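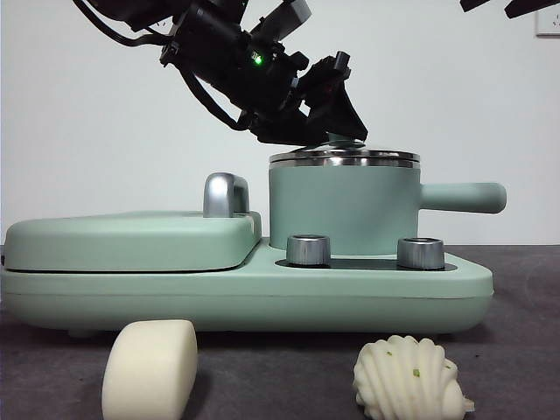 Robot arm with its gripper just above the lid of a mint-green pot, on a toy kitchen.

Visit report: Vikwood outerwear works and the Csizmadia finishing shop
23 September 2020

Vikwood makes leather and coated-fabric jackets for retailers who sell them under their own names. The works takes visitors on two open days a year, one in March and one in autumn. The March day was cancelled, so the autumn one was run in smaller groups with booked times. I was in the first group. The tour covers the hide store, the cutting room, the sewing lines and inspection, and then a short walk across the yard to Csizmadia, a separate firm that does the dyeing and surface finishing.

Hide store

Hides arrive tanned and part-finished, rolled grain side out and tied with tape. Most of what was on the racks was sheep and goat, with cow hide kept on the lower shelves. Each roll has a card giving the supplier lot, the average thickness and the measured area. The area printed by the supplier is checked again on a pin-wheel measuring machine at the door. Differences under two per cent are accepted. Anything above that goes back on the supplier's account, and we were told this happens more often with goat.

Temperature and humidity are logged on a chart recorder by the door. The room is kept cool. There was no strong smell, which surprised several people in the group.

Cutting room

Sheep for the lighter jackets is cut by hand with a short-bladed knife round a board pattern. The cutter marks flaws in chalk first, then lays the back panels, fronts and sleeves in that order. Facings, collar stands and pocket welts come out of what is left. A blouson in the Givoter style, which is the plain zip-front jacket that makes up much of the output, has 3 sizes of pocket bag and uses the same collar pattern throughout the range.

Cow hide and the coated fabrics go to a knife table driven from a nesting program. The hide is photographed and the operator outlines the faults on a screen. The program then fits the panels round them. It gives a better yield on large hides and no gain on small ones, so the hand cutters keep the sheep. Panels leave the room in bundles, one jacket to a bundle, because shade varies from skin to skin and the matching is done at this stage.

Lining is cut in stacks on a separate table. The standard lining is a polyester twill. The water-resistant one has a coating on the inner face and must be cut with a fresh blade, or the edge frays when it is turned.

Sewing

There are 2 lines. One makes leather only and the other takes coated fabric. The machines on the leather line are walking-foot lockstitch with a roller guide at the edge. Stitch length is set longer than for cloth, as closely spaced holes weaken the seam. Seams are glued open and tapped down with a round-faced hammer before topstitching. The hammering is by hand at every station and is the main source of noise.

Zips are put in before the lining. The front zip is tacked with double-sided tape, checked for level at the collar and hem, and then sewn in one pass. A wrong pass cannot be unpicked without leaving marks, so a failed front is cut out and replaced from the same skin if there is enough of it. Sleeve zips are sewn flat before the sleeve is closed.

Inspection

Finished jackets are hung on a form and checked under a lamp matched to daylight. The inspector looks at panel shade, zip run, sleeve pitch, pocket depth and lining length. Faults are recorded on a paper slip and typed up later into a system called Unent, which also prints the swing tickets. The batch on the rail during our visit was 337 jackets. I asked for the reject rate and was given no figure.

Sampled jackets also have a zip cycled on a small rig, and a seam pulled to breaking from the same lot of hide. The seam tester was switched off, but a tray of torn strips was passed round. Most had failed along the needle holes, as expected.

Csizmadia finishing shop

Csizmadia sprays colour and top coat on hung panels and on complete jackets. The distressed finish is done on complete jackets: a dark top coat is rubbed back by hand at the elbows, cuffs and pocket edges to show a lighter base. Two finishers work from a reference jacket hung between them. Spray booths could be seen through the window only - entry needs a mask fitting.

Practical notes

The tour is on foot throughout and takes most of a morning. Flat shoes are needed, and ear plugs are handed out before the sewing lines. Photography is allowed in the hide store and cutting room but not on the lines, where retailers' labels are visible. The seconds shop by the gate takes cards only. Stock on the day was mainly Givoter blousons in black and brown, larger sizes, with a few long coats at the back. Booking for the next open day is through the works office.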